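Faltsieb Hovenent, blau mit grauem Rand

21.6.06, von der Redaktion Küche und Haushalt

Faltbare Siebe haben einen schlechten Ruf, und bei den billigen stimmt er meistens. Das Material wird nach einem Winter weich, der Rand verzieht sich, und in den Falten sitzt der Sand vom Spinat. Das Hovenent habe ich im Dezember bei Toprak gekauft, weil in meiner Küche für ein starres Sieb kein Platz ist. Die Schublade unter dem Herd ist schmal, darin liegen schon zwei Deckel und die Reibe.

Zusammengedrückt verschwindet das Sieb zwischen den Deckeln. Zum Aufklappen drückt man den Boden mit der flachen Hand nach unten, bis die letzte Falte umspringt. Am Anfang ging das schwer, und eine Falte blieb gern auf halbem Weg stehen. Nach ein paar Wochen war das vorbei. Mit nassen Händen geht es immer noch schlecht.

Der Rand ist der beste Teil. Er ist fest genug, dass man das volle Sieb daran tragen kann, ohne dass es einknickt. Mit 30 Kirschtomaten ist das keine Kunst, mit einer großen Portion Nudeln schon eher. Die Falten geben dabei etwas nach, der Rand bleibt, wie er ist.
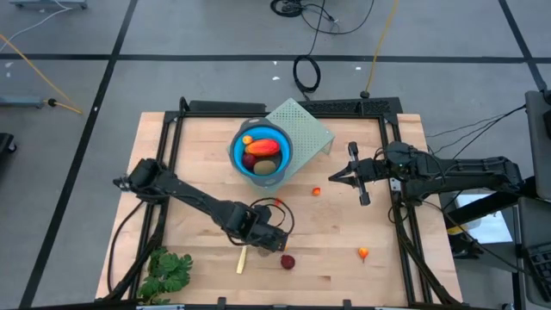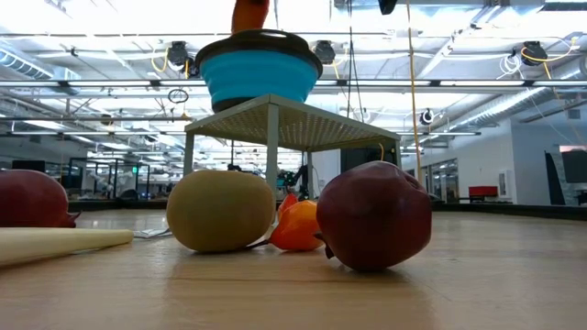 Beim Abtropfen kommt es darauf an, worauf das Sieb steht. Direkt auf der Arbeitsplatte bildet sich schnell eine Pfütze unter dem Boden, und das Wasser zieht wieder ins Gemüse. Auf einem kleinen Untersatz mit geflochtener Fläche und vier dünnen Beinen, wie er unter der blauen Schüssel neben dem dunkelroten Apfel und der orangen Paprika steht, hat es dagegen Luft nach unten. Ich benutze ein Abkühlgitter mit einem Teller darunter, das reicht auch. Schräg angelehnt läuft das Wasser schneller ab, dann darf aber nicht viel drin sein.

Zur Größe: Vier mittlere Äpfel passen gut hinein, bei einem Kopfsalat muss man die Blätter in zwei Durchgängen waschen. Für Beeren sind die Löcher in Ordnung. Reis geht nicht, Linsen nur die großen. Wer oft Reis wäscht, braucht zusätzlich ein feines Drahtsieb, das ist bei anderen Faltsieben aber genauso.

Das Reinigen ist mühsamer als bei Metall. In den Falten hält sich Stärke von den Kartoffeln, und die Spülmaschine bekommt sie nur heraus, wenn das Sieb ganz aufgeklappt im oberen Korb liegt. Ich nehme inzwischen eine alte Gemüsebürste. Tomatensoße hat auf dem Blau keine Spuren hinterlassen, auf dem grauen Rand ebenfalls nicht. Karotten schon ein wenig.

Zum Vergleich hatte ich das Nareck, ebenfalls faltbar. Es ist flacher, hat dafür zwei Griffe und steht auf glattem Holz sicherer. Beim Zusammenlegen klemmt es, und der Rand ist mir zu weich. Zurückgegeben habe ich es nach 72 Stunden.

Für einen Haushalt mit zwei Personen und wenig Stauraum kann ich das Hovenent empfehlen. Wer Platz hat, ist mit einem Sieb aus Edelstahl besser bedient.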